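El equipo de Arska enseña a un brazo robótico a ordenar piezas pequeñas a partir de demostraciones humanas grabadas a la altura del pecho

El nuevo método, bautizado como Revstead, reduce el tiempo de preparación de cada tarea y se presentará en las jornadas técnicas de Skirthorpe en junio

El grupo de manipulación robótica de Arska ha completado la primera fase de Revstead, un método de aprendizaje por imitación pensado para tareas de mesa: sacar piezas de un embalaje, clasificarlas y guardarlas en su compartimento. Con 747 demostraciones grabadas por personas, el sistema ha aprendido a completar la secuencia entera en puestos de trabajo que no había visto durante el entrenamiento, y lo ha hecho bastante antes de lo que el propio equipo esperaba.

La idea de partida es sencilla. Quien enseña la tarea lleva una cámara en el pecho y trabaja a su ritmo, sin mandos ni trajes con sensores. Revstead divide después cada grabación en tramos cortos, identifica en qué momento cambia el objetivo de la mano (alcanzar, sujetar, trasladar, soltar) y aprende una política distinta para cada transición. En total, el conjunto de entrenamiento reúne 2.591 tramos etiquetados de forma automática y revisados después a mano.

«Llevábamos mucho tiempo peleándonos con los momentos intermedios, esos en los que la persona mira la mesa y decide qué viene después», explica Ngozi Babalola, investigadora principal del proyecto. «Antes los tirábamos. Ahora los usamos para que el modelo sepa cómo es el puesto antes de mover nada, y la mejora ha sido enorme. ¡Tuvimos que repetir la evaluación para creérnosla!»
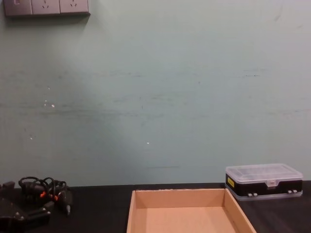

Las grabaciones se hicieron en puestos corrientes, con luz de techo y sin marcadores de calibración. El equipo quería que el método funcionara con el material que ya hay en cualquier taller: bandejas de cartón, cajas organizadoras con tapa transparente, cables a mano. Las tapas transparentes dieron bastante guerra, porque los reflejos confundían la estimación de profundidad, y obligaron a rehacer el módulo de percepción a mitad de proyecto.

El resultado más llamativo está en la adaptación a tareas nuevas. Con Revstead bastan 30 demostraciones para que el brazo aprenda una variante de la clasificación, por ejemplo con otra caja o con los compartimentos en distinto orden. La versión anterior del sistema necesitaba roughly el triple – y fallaba con frecuencia al soltar la pieza.

Erdal Oral, responsable de la evaluación, destaca también lo que queda por resolver. «Los cables siguen siendo difíciles. El modelo los esquiva bien, pero todavía no sabe apartarlos con criterio cuando invaden la zona de trabajo. Es lo siguiente que queremos atacar y tenemos muchas ganas de empezar.»

La segunda fase arrancará después del verano en colaboración con Didenko, que aportará tres puestos de montaje para probar el método en turnos completos. El grupo publicará el código de segmentación y una parte de las grabaciones junto con el artículo.

Sobre Arska
Arska desarrolla métodos de aprendizaje y percepción para robots que comparten mesa y herramientas con personas.

Contacto para medios
Ngozi Babalola, grupo de manipulación robótica, Arska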